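February, bench notes, felting and sewing

Batch 10, Stustent sweater lot. Two lambswool, one wool and nylon blend that should have been pulled at sorting. Going into the tablet sleeve order for the Okonkwo stall.

Washed all three hot with a tennis ball and one old pair of jeans. Panel weights after drying:
Gray lambswool, 262 g
Green lambswool, not weighed, sleeve cut off first by mistake
Blend, 546 g, hardly felted at all

The blend still shows open stitches on the reverse. A second hot cycle made no difference. I cut a test square from the hem and it raveled at the first tug, so the rest goes to the stuffing bin. Read the fiber label before washing next time, including the small one in the side seam.

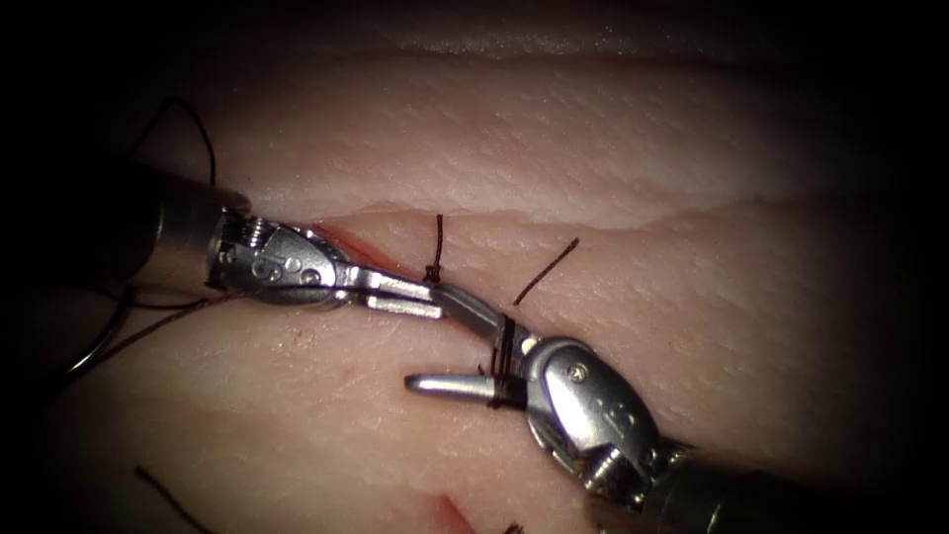 Gray panel is dense and even except at the old underarm, where it is thicker and will not lie flat under the presser foot. Pressed it with steam and a damp cloth, then left it under the cutting board until 4 p.m. Better. The ribbing stays wavy and I am not using it for the opening edge.

Seam tests, gray scraps, Dradia machine
1. Straight stitch, medium length. Top layer creeps and the bottom ends up short at the corner.
2. Same with the walking foot. Layers stay matched. Slight tunneling near the backstitch.
3. Butted edges, wide zigzag. Flattest of the lot, but it gapes when the sleeve is stretched over a tablet.
4. Butted edges, hand whipstitch in waxed thread. Holds. Slow.
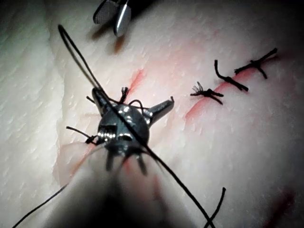 Decision on seams
Walking foot for the long sides, hand whipstitch for the bottom corners. Longer stitch than I would use on woven cloth - the short one perforates the felt and it tears along the line. Thread is Varnus 3795, the dark one. The light spool shows every uneven stitch.

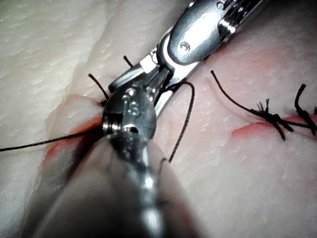

Cut lining with no allowance at the top so it sits below the felt edge. Last batch had it flush and it rolled out over the opening. Elastic loop goes in before the lining is closed.

Still to do: recut the green front from the back panel, grain running top to bottom. Change the machine needle. Order more waxed thread.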